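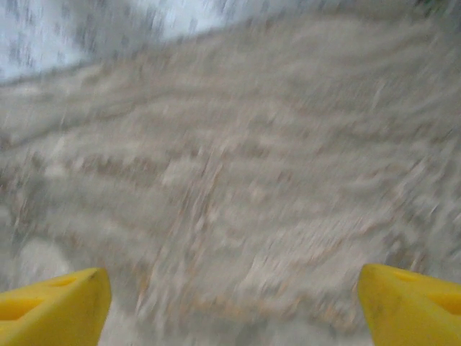
Clernholm, Back Bedroom: The Sorting Week

Beige, off-white and grey, going past at speed. Fair enough as a portrait of the week.

My aunt let the back bedroom at Clernholm fill up for the better part of thirty years, and in November it fell to me and my cousin Birdie Szabo to empty it. We had 5 days, 4 tea chests and a skip that the hire firm put across next door's drive. Birdie brought labels. I brought biscuits, and I maintain they did more good.

I had meant to keep a proper gallery of the whole business, with a before and an after and something flattering in between. 

The palette

Aunt Satska bought everything in colours she called "restful". Blankets, curtains, cushion covers, the lot. After a morning of folding you stop being able to tell oatmeal from mushroom, and by three o'clock we were holding things up to the window and arguing. Bright yellow was not a colour she held with.

The blankets

Kept: the good wool one from Novivau, which weighs as much as a sheep and smells slightly of one. Given away: the rest, apart from a cot blanket that Birdie put in her car without discussion.

The buttons

A biscuit tin said 2,000 on the lid in biro. We took its word for it. It has gone to Mahmoud, the alterations shop on the corner, where they were very polite about it.

The curtains

Lined, interlined and made for a window that must have been in some other house. Birdie wanted them for her landing. They are now on her landing, and also a fair way along the floor of it.

The bill

The skip cost us 100 pounds more than quoted, on account of the drive. Next door have been given a cake — lemon, shop-bought, moved to one of our own plates.

Still to do

The wardrobe. It won't go through the door, and neither of us can remember it ever coming in. Birdie has labelled it "later". If anybody in the family wants it, bring a saw and ring first, as the bell has stopped working.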